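Handheld gripper station back in use at Drarkamden

The handheld gripper station at the Drarkamden workshop is running again after 5 days out of service in May. Staff from Clodirora, the firm that looks after it, replaced a worn signal cable and reset the jaw travel on both grippers.

The fault first showed as short gaps in the position readings from one hand. Britta Haberkorn, who leads the maintenance team, said the cable had been bending at the same point every time an operator reached across the table. "It would pass a test on the bench and then drop out as soon as someone started work," she said. 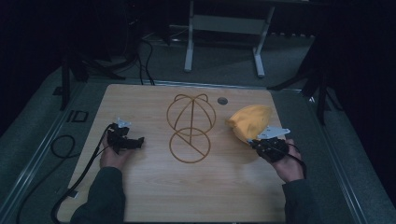
The new cable has more slack at the wrist. Both grippers were then opened and closed 698 times with readings logged throughout, and no gaps were recorded. The jaws are now checked on soft items as well as hard ones, as a small error in travel tends to show up first on cloth and padding - the grip closes too far and the reading goes flat.

Operators have been asked to look over the cables before each session and to report any stiffness at the connectors. The jaw setting will be checked every 6 weeks, where before it was done only after a complaint.

A second station at Bedmont uses the same cable and will get the new part next month. Work there is expected to take one morning, starting at 8.30am. Sessions booked at Bedmont for that morning will move to the afternoon.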